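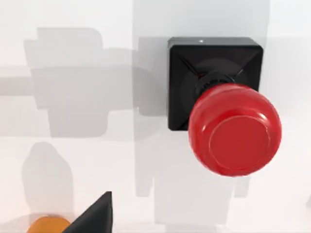 Ticket summary
Product: Guvenance print server, connected to Haruna label printer
Reported by: Brostier packing office
Opened: September 2020
Status: Resolved, monitoring

Symptom
Jobs of more than 200 labels stop partway through. The queue shows "Printing" and never clears. Smaller jobs finish normally. Power cycling the printer releases the queue but the remaining labels are lost and have to be sent again by hand.

Environment
Server and printer are on the same switch. Printer has a fixed address. Driver was last updated in July. Cirkatis order system sends jobs as one file per batch, up to 650 labels.

Log
1. Test page sent from the server. Printed.
2. Batch of 200 sent from Cirkatis. Printed.
3. Batch of 650 sent. Stopped partway, queue stuck. No error on the printer display.
4. Swapped network cable and switch port. Same result.
5. Sent the same file over USB from a laptop. All labels printed. Printer hardware and label stock ruled out.
6. Checked the port settings on the server. Status polling was enabled and the timeout was set to 9 seconds. Users say they did not change it. The July driver update resets port settings to default, see release notes.
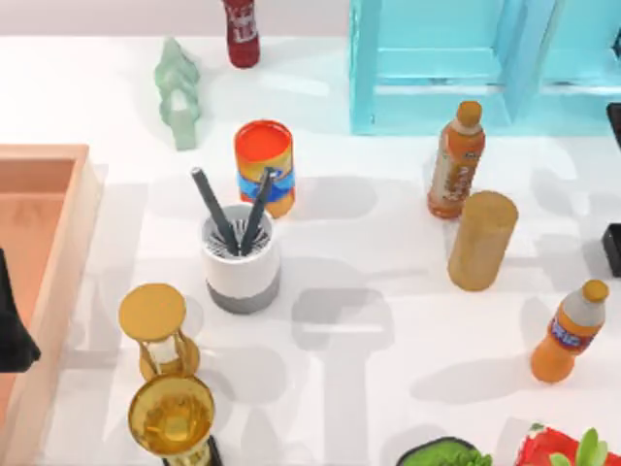 Cause
The printer does not answer status requests while it is loading a large file. When the timeout passes, the server drops the connection but leaves the job marked as active. Jobs behind it wait.

Fix
Turned off status polling on the port. Restarted the spooler and deleted the stuck jobs. Sent the 650 batch again from Cirkatis, twice. Both completed and the queue cleared.

Follow-up
Port settings exported and saved with the server notes. Import them again after any driver update. If a queue sticks, do not power cycle the printer first. Pause the queue, save the spool file, then restart the spooler. 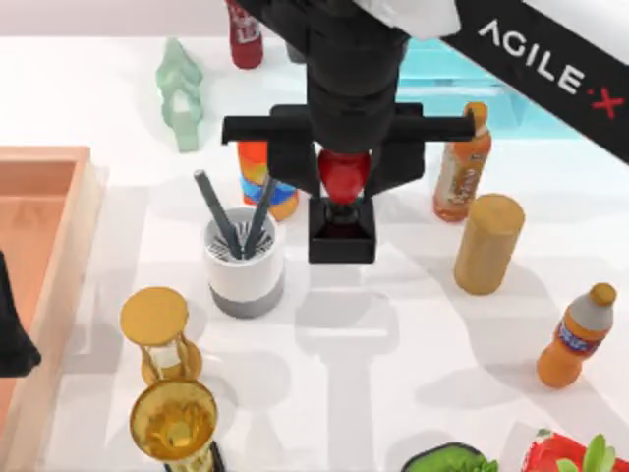 Tabletop with red object and arm, AGILE·X lettering on the panel

Ticket stays open for one billing cycle, then closes automatically.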